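Notes for talk, "Whose quiet is it?"
Alcides Londoño
Tuesday, March 24, 2020

Slide 1
Skip the bio. Say where I stand: I'm for protecting Skunmont. I'm not sold on how we're doing it.

Slide 2: the place
A hill, a spring, a stone terrace on the north side. Families from Bralska have gone up to pray there for as long as anyone's grandmother can recall. The sign at the trailhead says "2,740 years of worship." Ask the room who believes that number. I don't. You can't date prayer to the decade, and the people who pray there never asked for it.

Slide 3: what the law covers
The terrace. Not the spring, not the path, not the view east. A court can draw a line around stones — it has a much harder time with silence. Read the two sentences from the Shenoy opinion, slowly. Pause. The judge calls the spring "scenic." The families call it a relative. Don't explain this, let it sit.

Slide 4: the Kesau agreement
Everyone praises it. Be fair: it closed the upper road for 4 days each September, and the elders got a real say in which days. Then ask what it did for the rest of the year. Some 300 people walked past the spring on the last holiday weekend. The agreement has no words for them.

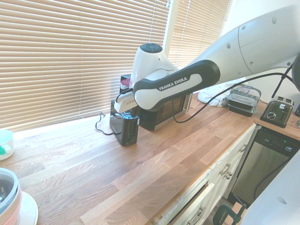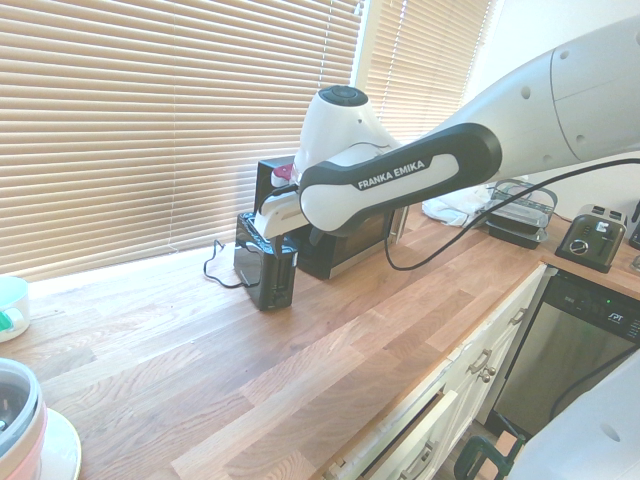

Kitchen counter, toaster, robot arm

Slide 5: "consultation"
Slow down here, I rushed it last time. A letter goes out. It gives a date. The meeting is held in an office two hours away, during work hours, and whoever shows up is written down as having been consulted. I've read the minutes of 2 such meetings. In both, the plan was already printed. I'd like someone to tell me what would have changed it.

Slide 6: the objection
Somebody will say that if every hill is sacred, nothing can be built. Take it seriously. Answer: the families named one hill. They were asked to prove it mattered, and the proof asked for was the kind they keep private. Telling a stranger what is said at the spring would break the thing they want to protect.
(If pushed on church buildings, say yes, we treat those differently, and ask why.)

Slide 7: what I'd want
The path included. Meetings in Bralska, in the evening. A way to file a claim without putting the prayers on record. I doubt we get the third one soon.

Take questions. Leave slide 7 up. Water is under the lectern.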